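Ticket 342
Subject: Anghel pressure pump starts and stops overnight with all taps off
Site: Lestanbridge, workshop and amenities block
Status: Closed, monitoring

Problem as reported

The rainwater pump behind the workshop is kicking in through the night when the building is locked and no water is being used. It runs for a few seconds, stops, then does it again 15 minutes later. You can hear it from the lane and the neighbour has complained. During the day it seems normal, but there's enough water being used that we might not notice. Pump is the Anghel unit with the Larari controller on top. Tank is more than half full. No error light.

Reply from support

Short runs at a regular interval with the taps off nearly always mean the line is losing pressure slowly. The controller sees the drop and tops it up. It's either a leak on the house side of the pump or a check valve letting water back to the tank. Please do the following before we send anyone:

Close the isolation valve on the outlet side of the pump, straight after the pump has stopped. Leave power on. Wait for at least double the usual interval and note whether it starts.

If it doesn't start, the leak is downstream. If it does, it's the check valve or the fittings between the pump and the valve.

Please also send the pressure shown on the gauge at cut-out.

Update from site

Outlet valve closed at 5.40 pm, just after cut-out. Pump stayed off until I opened it again at 7 pm. Gauge looked normal, needle in the green section, and didn't move while the valve was shut. So it looks like downstream.

Walked the pipe run to the amenities block. Ground is dry, no green patches. Checked the outside tap and the washing machine hose, both dry.

Reply from support

Good, that clears the pump and the check valve. Next thing is toilets. A worn inlet washer or flush seal will leak into the bowl without making any noise. Put food colouring in each cistern, don't flush, and look at the bowl later. Leave the outlet valve open for this one so the system is at working pressure.

Update from site

Food colouring done in all 3 cisterns after lock-up. Accessible toilet had blue in the bowl by morning. Other two clear. Turned the stop tap off at that cistern and the pump didn't run that evening while I was there, which was until after 9 pm.

Took the lid off. The flush seal has gone hard and there's a nick on one side. Couldn't see a part number. The cistern is a Grarolach, older style, button on top.

Reply from support

The seal isn't one of our parts but any plumbing supplier should be able to match it if you take the old one in. Turn the stop tap off, flush to empty, twist the outlet valve body a quarter turn to release it, and lift it out. Wipe the seat clean before the new seal goes on. If there's scale on the seat, use a bit of vinegar and a soft cloth. Don't use sandpaper, it scratches the plastic and you'll be back where you started.

Leave the controller settings as they are. We've had people raise the cut-in pressure to stop this sort of cycling and it makes it worse.

Update from site

New seal fitted. There was a crust of scale on the seat which took a couple of goes with vinegar. Repeated the food colouring test overnight and the bowl was clear. Pump quiet from lock-up until the first person in, according to the neighbour, who was awake for most of it.

One question before closing. The pump now takes slightly longer to cut out after the outside tap is turned off. Is that a concern? 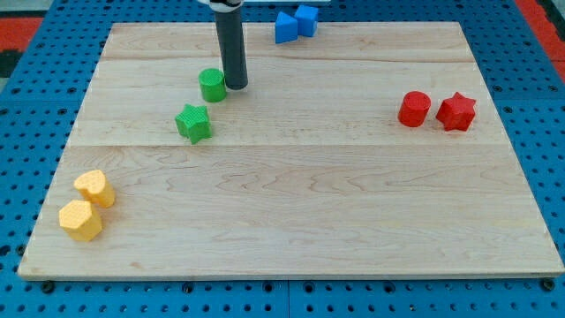

Reply from support

No, the Larari controller has a run-on delay after flow stops, and a few seconds is normal. If it gets to the point where the pump keeps running with everything shut, switch it off at the power point and reopen this ticket. Clean the inlet strainer next time you're at the tank. Closing for now.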